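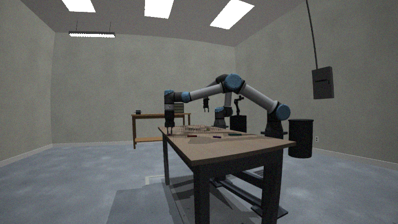
Robot safety cases have a favorite number, and the one I was handed this winter was 3,000. That was how many runs the Calley cell had done in simulation without one arm touching the other, and it sat on the first page of the packet as if it settled the matter. I have read enough of these packets to be wary of the first page. Two arms beside one long table, grippers pointing down over the same stretch of wood, a few colored pieces no bigger than they need to be — this is a layout that looks harmless, and the simulated room is tidy enough to make it look more so. Then the real cell at Wieczorek went live in December, and on run 2,131 the far arm swung into the forearm of the near one and kept pushing.

No one was hurt. I mention it early so that it can't be used later as an argument, which is how it was used on me. The covers cracked, a gripper was bent, and the cell was down while people wrote emails. The supplier, Gradamix, called it a "rare timing event." I asked what made it rare and got a chart.

What happened, as far as I can piece it together from the logs Kacper Domański let me read, is dull. Each arm asks a shared program for permission before it enters the middle of the table. The far arm asked, got no answer for 600 milliseconds, and went in on an old permission that should have expired. In the simulation the answer always came on time. It had to, as both arms and the program that refereed them ran on one machine, with no network between them and no other traffic. You could have done the 3,000 runs over again every night for a year and never seen the fault.

My complaint is with the people who signed for it. They took a test that could not fail in this way and counted each pass as evidence. When Bożena Nowakowski asked at the review whether anyone had tried delaying the messages, she was told that this was "out of scope for the model." She asked for it to go in the minutes. It is in the minutes. 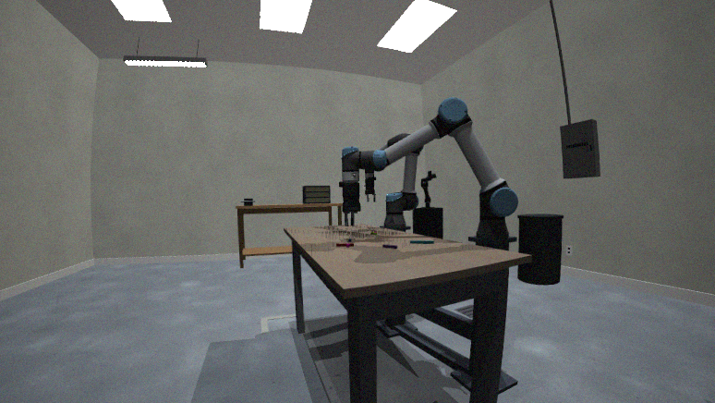 Buradari, Apr 29, 2022

The fix arrived this week, along with a new packet. An arm now stops if its permission is more than 20 milliseconds old. Good. I have no quarrel with the fix, though I would like to know why a stale permission was ever treated as a permission at all. The packet comes with pictures from the same simulated room, down to the outlet on the wall and the drain-black barrel by the near arm, and with a promise that the scenario has been "fully exercised."

Maybe it has. The new report does delay the messages. It delays them all by the same amount, every time, and real networks don't behave like that. They are fine for weeks and then terrible for a second. I also can't find a run where the referee program dies halfway through a move, or restarts and forgets who it let in.

I am told these things are unlikely. So was December. If Gradamix wants me to believe the number on the first page, it could start by printing a list of what the simulator leaves out, right next to it and in the same size type. Until then Wieczorek should run one arm at a time over the middle of that table and put up with the slower day.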